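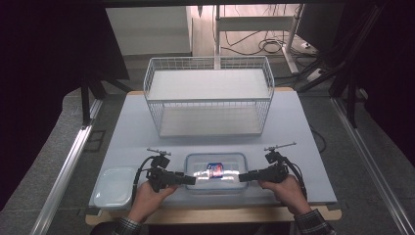
Wool coat too wide in the shoulders, worth altering?

namgil_g
2019-04-09
Hello everyone. I bought a second-hand wool coat, brand is Erkex, dark grey, knee length. I paid 80 dollars. The cloth is very good and the lining has no holes, but the shoulders are too wide for me. When I let my arms hang, the seam sits 3 cm past the bone on each side. The body is also a little loose but I can live with this.

A tailor near my work told me he can bring the shoulders in, but he did not want to give a price before he opens the lining. Has anybody done this with a heavy coat? I would like to wear it this winter, so I have maybe six weeks.
Nam-gil Gil

pressercloth
Don't. Shoulders are the one thing I never touch on a coat. The sleeve has to come off, the pad has to be cut down, and the top of the sleeve must be made smaller to fit the new armhole. On a lined coat you are paying for a full day of work. Sell it and look for a smaller size.

Drenmont_Jen
I disagree with pressercloth. It depends how the coat is made. If it has thick pads, ask the tailor to change them for thin ones first. I did this on a camel coat last year and paid 40 dollars. The seam is still in the same place but it drops softly and looks like it was meant to be a loose coat. Wide shoulders are in all the shops now anyway.

pressercloth
Taking out pads leaves a dent at the top of the sleeve on most heavy wool. I have seen it many times. Fine on a soft coat, ugly on a stiff one.

Drenmont_Jen
Mine was stiff and there is no dent.

esther.b
I am also not a native speaker so excuse me if I use the wrong sewing words. Before you pay anyone, do a small test at home. Put on the coat over the thickest jumper you will wear under it and look again where the seam is. I tried my coats in a thin shirt for years and always thought they were too big. With the jumper, half of the problem went away.

If it is still too wide, ask the tailor to pin one side only, and compare the two sides in the mirror.
Esther Bakilana

namgil_g
Thank you, Esther, I did try with a jumper now. It is better, perhaps 2 cm instead of 3. The pads are quite thick, I can feel the edge through the lining. The coat is stiff, so now I don't know who to believe, sorry.

kettle_and_hem
Which tailor? If it's Koo beside the station, he is careful, but he charges for it. He quoted a friend of mine 695 for recutting the shoulders on a long overcoat. She bought a new one from Plisten for less than that.

namgil_g
Yes, it is Koo. 695 is not possible for me!

pressercloth
There you go.

Drenmont_Jen
That's for a recut. Pads are a small job, he only has to open the lining at the armhole. Ask him to tack the thin ones in loosely first so you can see it on you, and keep the old pads. If you hate it they go back.

pressercloth
I still say sell it, but if he keeps the old pads and does no cutting then I have no big objection. Don't let him trim the sleeve head.

namgil_g
Good, I will ask him for only the pads, no cutting. Should I have it dry cleaned before or after?

esther.b
Before. Many tailors will not take a used coat that isn't clean, and the colour of grey can change a bit too.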